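Bench notes, March 2021

Sorting out the tiled area, second pass. Pale blue square and small dark piece both out on the white tiles.
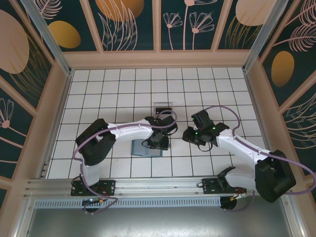 Emília Říha would keep the blue one square to the grout lines, so it goes back to the same spot each time. Fine by me. I'd been setting it by eye.

Wiped the tiles in the morning, grout still grubby. Ordered 200 wipes from Ondrejka. Dark one stays nearer the back wall than the blue one. Spare tiles are in the Paso crate, up to 35 usable. Grout brush still missing.

To do: mark corners in pencil, redo list.

Comments (2)

Říha: Pencil comes off with the wipes. Use tape.

Sitel desk: Brush is in our sink, sorry.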